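Home Ask Browse Tags Members Log in

Uni club arm drops whatever it is told to pick up. Is it the code or is it us?

Posted by Thoa Nghiêm, 2023-05-02

I'm in a student robotics club and we've entered the Doneck tabletop challenge, which sounds grander than it is. One small arm, hobby servos, 3D-printed links, and a task list that somebody wrote late at night. You get marked on pick, carry and place, with 7 attempts per team and no coaching from the sidelines. Our team is called Flirkard. I was outvoted.

Current state of the work:

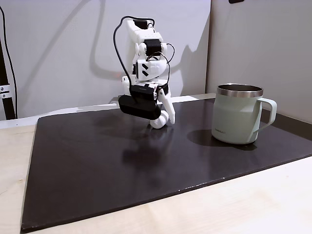
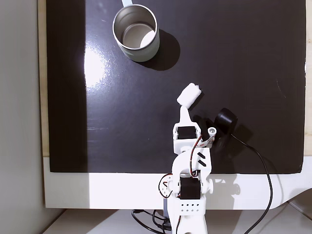 It's a white printed arm on a dark board in both, with something to drink out of sharing the space.

The trouble is repeatability. We record a set of joint positions, play them back, and the first go is lovely. By the fifth the gripper closes on air with great confidence. We've logged 131 runs and the error creeps the same direction every time, towards the base. Half the team wants to rewrite the playback script from scratch. The other half wants lunch.

Should we be looking at the software first, or the mechanics?

Mechanics, and start at the shoulder. An error that always creeps the same way is usually a horn slipping on its spline or a screw backing out, and a script that plays back fixed numbers has no way of inventing a drift. Mark the horn and the servo body with a single pencil line, do ten runs, and look at whether the line still meets up. If it does, move along to the next joint and repeat. Leave the code alone until you've done all of them, or you'll be chasing two faults at once and blaming the wrong teammate.

Also check how warm the shoulder servo gets. If it's holding the arm stretched out between runs it will sag a bit as it heats up, and "towards the base" could easily be that. Park it folded.
Oanh Hồ

had the same thing in december with our drotel kit. new power supply fixed it. might not be your problem but theyre cheap
võ_466

Thanks both. The pencil line on the shoulder had wandered off by run six, so that's the horn. Screw was finger-tight, and the person who did it up has asked not to be named. With threadlocker on and the arm parked folded we got through a full set with 2 misses, both at the far corner of the board. The script rewrite has been postponed. Lunch went ahead.
Thoa Nghiêm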